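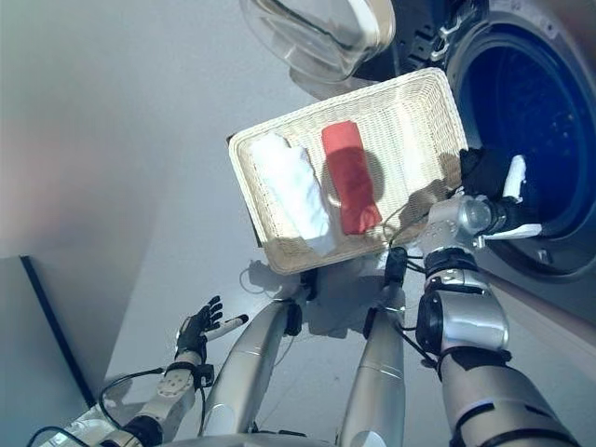
A wicker basket with a white towel and a red towel, held by the right hand in front of the open washer.

Laundry tips for robot arms: which hand for which job

Posted by Bethel Degefa, 20 July 2020

We have been trying two kinds of end effector on laundry work: a black hand with separate fingers and a white two-part gripper with dark pads. These are the notes I keep next to the machine, tidied up a little. They should carry over to most front loaders.

Carrying the basket

Grip the rim, and wrap the fingers over it. Wicker gives slightly under load, so close slowly and stop when the motor current levels off. The Vura hand does this well on its default setting. With the Eritz controller I had to lower the closing force by 19 percent before the weave stopped creaking.

Keep the load to a few hand towels if only one hand is on the basket. A long basket held at one end wants to tip, and the wrist has to fight it the whole way. For anything heavier, bring the second hand to the opposite end.

Roll or fold towels before they go in. A loose towel hangs over the rim and gets under the fingers.

Route cables along the forearm and tie off the slack before you start. A hanging loop will find the door latch sooner or later.

Setting up at the washer

Open the door all the way first. Park the basket close to the opening, below the gasket, so the free hand has a short trip to the drum.

Direct sun is a nuisance. White towels blow out in the camera and the shaded part of the same towel can be read as a second item. Pull a blind or lock the exposure. I lock it on the drum, then check the basket.

Working in tight, dark spots
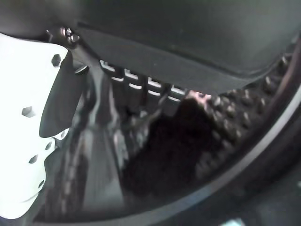

View from the wrist: white finger, dark pad, and the studded surface past the vent slots.

The white gripper is better where there isn't room to spread fingers. Its pad is narrow and the curved end slides past a lip without catching. The Thibodeau pads are the ones I would buy again. The Indivby set was softer but picked up lint, and I was wiping it after every run.

A few settings that have worked for me:

Slow the arm to a quarter of normal speed once the wrist camera is close to dark plastic. Motion blur on a shiny wall looks a lot like an edge.

Don't trust depth readings on glossy panels. Use the last good reading from farther out.

Approach bumpy or studded surfaces straight on. At an angle the pad skips from one bump to the next.

Check the screws behind the pad. Mine needed a quarter turn after 3 days of use.

Which one to keep on

For baskets and whole towels, the fingered hand. For recesses, the gripper. If you can only mount one, I would go with the fingered hand and accept that some places are out of reach. I ran each for 4 loads before switching, and the swap takes 4 minutes with the right hex key.

I plan to repeat all this in November with heavier bath sheets and a plastic basket. Pad wear notes will go on the same page.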